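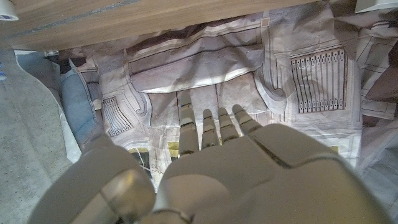 Hae-won Ahn told us after the midterm talk that a grasp planner for flat, creased material should not be scored on whether it finds a fold, because any edge detector will find one. It should be scored on whether the fold it picks can be reached by the fingers. We rewrote most of the project around that remark, and this report covers the version that followed.

1. Goal

The software, which we call Plesow, takes one wrist camera image and returns a fold to pinch, an approach direction and a finger spread. The sheet may carry printed lines. Printed lines were the main source of error in our October version, which treated long parallel strokes as creases and sent the hand toward flat areas.

2. Method

Plesow runs in two stages. The first stage separates shading from print. A crease changes brightness gradually on one side and sharply on the other, while a printed line is narrow and changes on both sides. We trained a small network on 837 labeled image patches to tell the two apart. Seon-mi Son did the labeling and Barış Toprak wrote the training code.

The second stage drops any fold the hand can't reach. It masks out the pixels covered by the hand itself using the joint angles – this mask was wrong for the thumb until we fixed an offset in the hand model – and then checks each remaining fold against the finger lengths.

3. Results

We ran the planner on 100 saved images that were not used in training. It chose a printed line instead of a fold in 8 of them. In another 15 it found no reachable fold and returned nothing, and we counted those as failures too. The other 77 answers were accepted by both reviewers.

4. Open problems

Wide, soft folds are still scored too low, since the sharp side is weak. The mask code also assumes a fixed camera mount, so it has to be recalibrated by hand after the wrist is taken apart. Soon-im Tak is moving the calibration values into a config file, and the old script stays in the repository until that is merged.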